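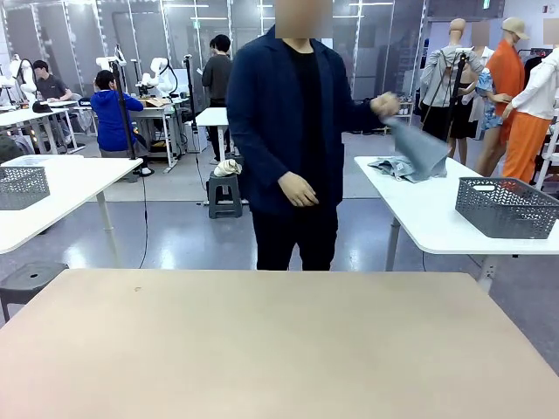 Funard Community Orchard and Allotments
Progress report to the Espiritu Fund, second half-year
27 November 2021

Dear all at the Fund,

Thank you again for your patience over the late start. You will remember that the spring was swallowed up by the drainage question at the bottom end, and that we asked to move the planting money into the autumn. We were very grateful when you said yes so quickly, and I am pleased to say that the autumn has been kind to us in return.

The drainage first, as it was the thing you asked after most. The new land drain runs from the old pump house down to the ditch on the Vomel side, and it has now had two properly wet spells to cope with. Plots that stood under water last winter were being dug over in October. There is still a soft patch by the lower gate where the contractor's digger turned, and we have put down bark there for now, with a promise from the contractor to come back and level it when the ground is firmer. I will believe it when I see it, but they have been good to deal with so far.

The orchard itself is now planted, all but the last row. We have put in 37 trees - mostly apples, with some pears, two quinces and a medlar that was pressed on us by a member who had raised it in a pot for years and was moving to a flat. All are staked and have their guards on. We chose older varieties from the nursery at Todton, partly for the flavour and partly because the nursery is on similar heavy clay and could tell us what sulks in it and what doesn't. The last row is waiting for bare-rooted plums, which should be lifted and delivered in December.

The hedge along the lane was the cheerful part. We had 300 whips of hawthorn, hazel and field maple to get in, and had set aside two mornings for it, with soup. In the end so many families came on the first morning that the second was given over to mulching, and the soup ran out before noon. Rabbits have had a nibble at the hazel near the stile, so we have ordered taller guards for that stretch.

Now to the money. We have spent £1,707 in this period, which covers the trees, stakes and ties, the mulch, and the hire of a trailer. The whips were less than we had budgeted for, as we bought them jointly with the school at Vomel. That leaves £583 of this year's grant. The plums and the extra guards will take a good part of it, and with your agreement we should like to put what remains towards a second water tank. The one we have was empty by the middle of July, and young trees will want a good deal of water in their first two summers. I enclose a quote for the tank and can get another if you would like to compare.

One thing has not gone so well. The pruning course we had hoped to run this autumn did not happen. Our tutor had to withdraw in September and we were not able to find another in time. We have a new date pencilled in for late winter, which may suit the trees better in any case, and the fee has not been touched.

The waiting list for plots is still long, and we have begun offering half plots to newcomers. Most seem glad of the smaller size. Two who started in June have already asked if they can have the other half.

You would be very welcome to come and see it all. The orchard looks like a field of sticks at present, I'm afraid, so blossom time might be a better moment, but the kettle is on whenever you care to call. Please let me know about the tank, and whether you would like the receipts sent now or with the final report.

With warm thanks,
The Secretary, Funard Community Orchard and Allotments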